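**1/** Mein Rechner ist 22 geworden. In Monaten. Für den Hersteller Clornix ist das offenbar der Eintritt ins Greisenalter, denn die Garantie endet nach 22 Monaten. Krumme Zahl, gut gewählt.

**2/** Symptom: geht aus. Kein Bluescreen, kein Geräusch, einfach Feierabend. Gern beim Speichern der Steuererklärung.

**3/** Hotline angerufen. 23 Minuten Panflöte. Dann Jamel, sehr freundlich, fragt, ob das Gerät am Strom hängt. Jamel, ich bitte dich.

**4/** Kostenvoranschlag der Vertragswerkstatt Cliltbridge: 715 Euro. Davon über 90 für »Sichtung«. Für 90 Euro sichte ich auch mal was.
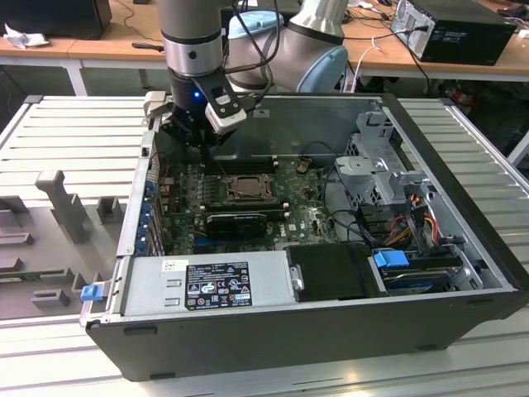

**5/** Die Ersatzteilfrage

Mainboard gibt es nur im Set mit Netzteil, Lüfter und einem Aufkleber. Lieferzeit sechs Wochen. Den Aufkleber hätten sie sofort da.

**6/** Doina Georgiou vom Repaircafé im Vrettos meint, ich soll erst mal ein gebrauchtes Netzteil probieren. Kostet ein Sechstel und einen Kuchen. Marmor geht, Zitrone wird bevorzugt.

**7/** Alle reden vom Recht auf Reparatur. Ich habe jetzt eins. Es liegt als PDF auf der Festplatte vom Rechner, der ausgeht.

**8/** Kleine Umfrage unter Leuten, die auch Drucker besitzen und deshalb Leid gewohnt sind: Wie alt ist euer ältester Rechner, der noch läuft? Bitte keine Amigas, das deprimiert mich.

**9/** Steuer mach ich bis dahin auf Papier. Das Finanzamt hat das Formular nur online.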